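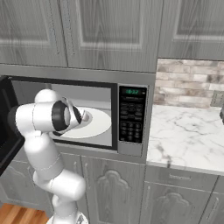 The planner should tell you when it can't find a path, one of our users wrote to us in our first December, and it should tell you before the arm starts moving. We had a release out at the time that did neither very well. The message stayed pinned in our planning channel, and a good part of what we have worked on since comes back to it.

Home Software Scenes Docs About us Jobs Contact

About Jekstead

Jekstead makes motion planning software for robot arms that work in kitchens and other built-in spaces. Our main product is Botier, a planner and a set of tools for testing it in simulation. We are a small company in Stesstead, and we sell to teams that build or run their own robots. We don't make arms or grippers, and we don't sell a finished household robot.

What we work on

Most arm planning software was written with open space in mind. The arm stands at a bench, the parts sit in front of it, and the space overhead is free. A kitchen is different. Cabinets hang over the counter, doors swing out into the space the arm needs, and many of the things worth picking up are inside a box with one open side.

A microwave is a good case. With the door open to the left, the arm has the door on one side and the control panel on the other, and the hand has to go in level and then tilt down to reach a plate. The elbow has to be somewhere while this happens. If the planner puts it too high it meets the upper cabinets on the next move, and if it puts it too low the forearm rides on the lip of the opening. There may be plenty of ways to get the fingers to the plate and only a few that can also get it back out.

Botier plans the way in and the way out together. It picks a grasp, checks that the arm can leave with the object in the hand, and only then hands over a path. This costs some planning time. Our users have mostly told us they are fine with that.

What is in Botier

The planner. It takes a robot model, a scene and a goal, and returns a timed path or a reason why there isn't one. The reasons are plain text and they name the parts involved: "forearm, cavity top edge" or "wrist, open door". You can log them, count them or show them to an operator.

The door tools. Doors, drawers and lids are part of the plan. You can ask Botier to open a door to the angle it needs, or tell it the door is fixed where it is. Either way the swept space is worked out from the hinge, and the planner keeps it for as long as the door can move.

Scene checks. Before planning starts, Botier looks at the scene for the usual mistakes – a plate sunk slightly into a shelf, a door whose hinge is on the wrong side, a gripper model in the wrong units. It reports what it finds and doesn't fix anything by itself. We tried automatic fixes for a while and took them out.

Replay. Every plan can be saved with its scene and played back later in the same version or a newer one. When a user sends us a problem, this is the file we ask for.

The perception bridge. Botier does not do perception. It reads object poses from whatever system you run, along with how sure that system is of them, and it widens its margins when the poses are poor. The bridge is a thin piece of code and the source is included so that you can change it.

How we test

We keep a library of 600 simulated kitchen scenes. They differ in layout, cabinet height, door direction, appliance type and where the robot base stands. Some are roomy and some are very tight. A few can't be solved at all, and those are there on purpose: a planner that returns a path in one of them has a bug.

The full library runs every night against the current code, starting at 2 a.m., and the results are on the screen when people come in. If a scene that passed the day before now fails, the change that caused it is found and either fixed or backed out before new work goes in. Scenes are not removed because they are hard. They can be removed if they turn out to be wrong, and the reason goes in the library's change file.

Each scene is rendered as well as checked for contact. The rendering isn't needed by the planner, but we found early on that people catch things in a rendered view that they miss in a table of distances. An elbow that passes the contact check with a hair to spare looks odd on screen, and someone will ask about it. We render cabinets, counters and floors with proper surface textures so the same scenes can be used by perception teams to try out their own code.

Simulation does not settle everything. Contact with thin or bendy things is still weak in our tools, and so is anything that depends on how a plate slides on a cavity floor. We say so in the docs, on the page for each feature, and we would like users to read those parts before they plan a project around them.

How we got here

The company began as a contract job. Baldursdóttir, a maker of fitted kitchens, wanted to know if its cabinets could be laid out so that a robot arm could reach the appliances in them. The answer needed a planner that could be run on a great many layouts without someone sitting next to it. We wrote one, the job ended, and the agreement let us keep the code.

The first version of Botier sold to others was close to that contract code, with a better interface. It knew one arm and one gripper. Support for other seven-joint arms came next, then mobile bases, then doors. The door work took far longer than we had planned and we rewrote it twice.

Baldursdóttir is still a customer. Its layouts make up part of the scene library, with its permission, and its designers use the reach reports when they move a cabinet or change the height of an opening.

Who we are

There are 20 of us. Most write software: planning, geometry, simulation and the build and test tools. Others build scenes, which takes a good eye for how real kitchens are put together and a lot of patience with hinges. The rest handle support, sales and accounts. Support requests are read first by an engineer on a weekly rota, and everyone who writes code for Botier takes a turn.

We work from one floor of an office building in Stesstead, with a small lab at the back. People may work from home when they like, apart from Monday, when the planning meeting is held in person.

Working with us

New users normally start with a trial license. It includes the planner, the scene checks, replay and a smaller set of kitchen scenes. You will need a robot model in one of the common formats. If you have a scene of your own that gives you trouble, send it along at the start – it tells both sides more than a demo will.

We can build scenes to order from drawings or from a scan. We also take on a few integration projects a year, usually where a team has its own perception and control and wants a planner fitted between them. We don't take on safety certification work, and Botier is not a safety system. The stop circuit and speed limits on your robot have to work without it.

Release notes are public. They list known faults as well as fixes, and old versions stay available for download, so a project that has settled on one can stay there. Paid support covers the current version and the one before it.

Jobs

Open positions are on the jobs page. At present we are looking for someone to work on collision geometry and someone to build scenes. For the second job we don't ask for a degree or for robotics experience. Work samples from architecture, games or cabinet making are all fine.

For anything else, use the form on the contact page. The office is staffed from 7 in the morning, and support messages are read in the order they come in.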